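社区帮助 > 设备与自动化 > 故障与安全

搜索 请输入关键词 搜索

右侧夹爪运行中无故掉力，复位后又正常

双臂机器人，控制柜是Drakbridge的，夹爪用Mivley的电动款，平时在房间里做布料整理。从上周开始，右臂跑到第26步（抬臂过床沿）时夹爪会突然松开，夹着的东西直接掉下去，控制器报2397，提示“末端通信超时”。断电等一会儿再开，能正常跑一阵，然后又犯。左臂从来没有这个问题。固件没动过，程序也没改过。想知道先查线还是先换夹爪。

Neema Gachanja

先查线，别急着换夹爪。我们那台也报过2397，最后是腕部插头里一根芯线快断了，手臂伸直时受拉就断开，收回来又接上，所以复位以后看着像好了。做法：急停拍下，断电，万用表夹住两端，让同事慢慢转腕关节，看通断有没有跳。另外看一下参数表里的通信超时，我们设的是300毫秒，有人为了“反应快”改成12毫秒，稍有干扰就报错。

还有一点比报错要紧：通信断了夹爪应当保持夹持，你这台是松开，说明失联动作设成了“释放”。改过来之前不要让人站在手臂下方，也不要夹硬的或者重的东西。改完空载试几遍再上料。

Lodhi设备组

同样的毛病，重启就好了，后来没再管。

楼下老周

楼上这样不行，重启只是把报警清掉。补充一下，地上的线也要看，电源线和通信线别捆在一起走，手臂和底座会碰到的地方要固定好。我在Buvavell的项目里见过线被底座压扁的，外皮看不出来，里面已经伤了。左右夹爪型号一样的话可以对调试一次，故障跟着夹爪走就是夹爪，留在右臂就是线或者接口。对调前记得断电。

联系我们 | 版权所有 | 返回顶部 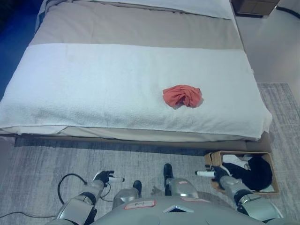 对调夹爪以后，需要重新标定吗？

需要。拆装之后工具中心点会有偏差，先低速做一遍标定，再核对夹持力和失联动作的设置，确认无误后恢复正常速度。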